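Pre-open check, equities desk -- 3/21/26
Done by: Bianca Dinu. Second eyes: Florin Stoica

- [x] Overnight positions match the clearing file. Two breaks, both Gratdale, both stale prices. Fixed.
- [x] Position limits loaded. Skanden still on the old limit, should be 400 lots. Changed by hand, needs a proper ticket
- [ ] Stop orders reviewed. Only half done. Celina has the rest
- [x] Analyst rating changes logged. Griramum cut to hold, Dumitrescu raised. Nothing else that touches our book.
- [x] Price feed, primary. OK
- [ ] Price feed, backup. Lagged 20 seconds on first try, fine on second. Not signing this off untill someone looks at it properly 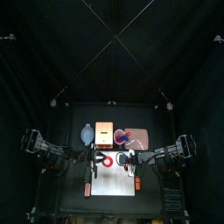
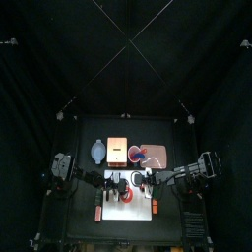

**Trading Controls & Market Risk -- Equities**

Margin

- [x] Margin calls out. One client short, paid up before I finished the list
- [x] Concentration check. Griramum is the biggest single name now. Under the cap but not by much -- a bad open and we have to trim. Florin wants a note to Estíbaliz before anyone adds
- [ ] Short borrow confirmed. Have 453 shares of Dumitrescu with no locate. Small, but it's the same account as in November. Chase.

Order entry

- [x] Fat-finger limits tested, small caps and large caps. Rejected as they should
- [x] Kill switch tested on the test account. Worked. Label on the button still says the old desk name
- [x] Restricted list current. Gratdale comes off once compliance confirms in writing, not before. Phone call doesn't count
- [ ] User access. 136 logins on the list, nearly all fine, but two leavers still active. Nives to remove, then re-run the report and attach it

Comments

Backup feed is the one that bothers me. Same lag was written up last time and closed with no comment. Please dont close it again without a name next to it.

Skanden limit: manual change drops off at the overnight reset, so whoever has the next check does it again or gets the ticket through.

Open items to Celina and Nives. Florin initialed the margin section only -- rest still needs his initials.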